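The Fuvitz Baby Food Maker, Two Months In

My sister-in-law swore by the Fuvitz when her twins started solids, so when our daughter hit six months we put one on the registry list for Grandma. It steams and blends in one bowl. The box says dinner in 15 minutes. I had my doubts about that, and I still do.

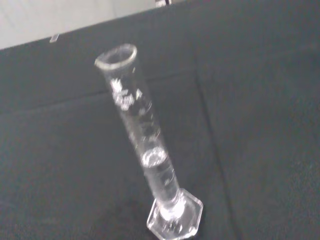 Review by Merja Harju
Mom of one, reviews editor

First, the steaming. A cup of carrots cut small, the way the booklet tells you, took 25 minutes before I could mash a piece with my thumb. Sweet potato was quicker. Peas came out fine, but peas come out fine in a saucepan.

The water tank holds 200 ml and the fill line is molded into gray plastic, gray on gray. At 5 p.m. with a baby yelling in the high chair I could not read it. I started measuring the water separately and pouring it in. Too little and the machine beeps and quits. Too much and you get soup.

Blending is loud. She cried the first 2 times and then got used to it, which is more than I can say for the dog. Texture is smooth if you scrape the bowl down halfway through. The booklet doesn't mention scraping.

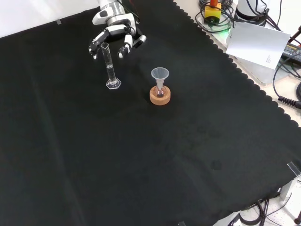
Cleaning and the app

The blade comes out, and there's a rubber ring under it that traps carrot. You need a toothpick. My mother has an old Altier blender with no ring at all, and it rinses clean under the tap.

There is also an app, and it claims 284 recipes. I scrolled through a good part of it in April while she napped on me, and a lot of them are the same puree with a different fruit. Apple and oat, pear and oat, plum and oat. It wanted my email before it would show me any of them.

We borrowed a Luik steamer basket from a neighbor for a week to compare. Same carrots, same pot of water, done in 14 minutes, then a stick blender. More dishes, yes. I still got to bed earlier.
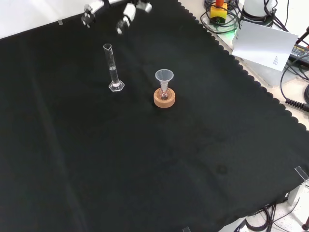
Glass measuring cylinder with a pouring spout

If someone gives you the Fuvitz, use it for peas and fruit. I wouldn't buy it myself, and ours is going to my cousin as soon as I find the lid.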